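Workshop tips: building the small arm, part 3

Cables, screws and the drawer that closes by itself

Posted 10/19/19 by Radosław Pawlak

In the last part I wrote about the base plate. Now the arm stands on its own foot and we can begin with the cables. I share the workshop with Ineke Bakker and Jyoti Dixit, and most of these tips are from mistakes that one of us three has made. Mine are the ones with the burned fingers.

Cut the cables too long. I measured each cable with the arm stretched out straight and thought this is the longest way. It is not. When the elbow folds and the wrist turns at the same time, the cable must go around both, and it needs more. I now add 50 mm at each joint and make a soft loop, which I hold with a strip of fabric tape. Do not use a zip tie on a loop that moves. The edge of the tie is sharp and after some days you will find the copper.

Label both ends before you put the cable through the tube. I write the motor number on paper tape and fold it like a small flag. We have 7 motors, and the cables are all black, so without flags you can spend a full evening with the meter.

Screws for the motor horns: one drop of thread locker, the medium kind, never the strong kind. Put it on a piece of cardboard and touch the screw to it. If you drop it directly from the bottle, it runs into the plastic gear and the plastic can crack. Jyoti has a motor that shows this very well, and she keeps it on the shelf for visitors.

The printed fingers should be sanded only on the outside. On the inside the small lines from the printer help to hold things. If you want more grip, cut a piece from a bicycle tube and glue it with contact glue. Put glue on both sides, wait until it does not stick to your finger, and press hard.

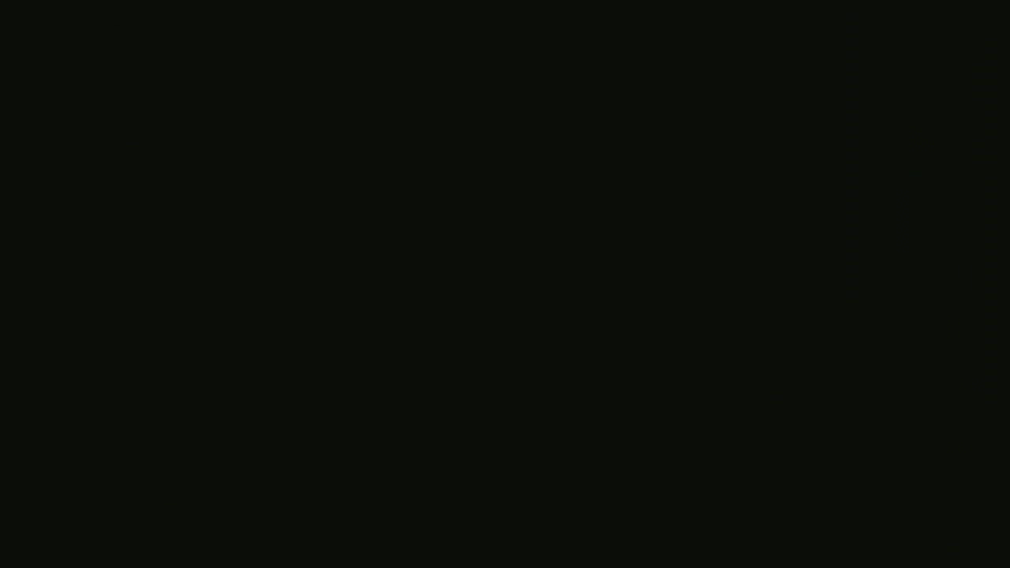 For the kitchen drawer, which is the reason why we build all of this, I use a simpler machine. It is one motor, one cord and one pulley from an old window blind. The cord pulls the drawer closed when the switch is touched with the knee. Godelieve Lambrechts asked me in May if a spring would do the same. Yes, a spring would do the same, and it costs less. But with a spring the drawer also closes when you are still looking for the spoon.

Set the motor to stop when the current goes up. In my program the limit is 629, in the units that the driver board gives, so your number will be different. Find it like this: put a folded kitchen towel in the drawer opening, start with a low limit, and raise it little by little until the drawer closes fully when the towel is away, but stops softly when the towel is there. Then try again with a full drawer. Forks are heavier than one thinks.

Two things about the power supply. Fix it under the shelf, not on the floor, for the reason of the mop. And put a switch in the line that you can reach with either hand, because the other hand will be in the machine.

Clean the rails before you blame the motor. I changed the program for some 21 evenings, and then Ineke took a dry brush and got the old flour out of the left rail.

In part 4 I will write about the wrist and how to set the zero position with a piece of wood.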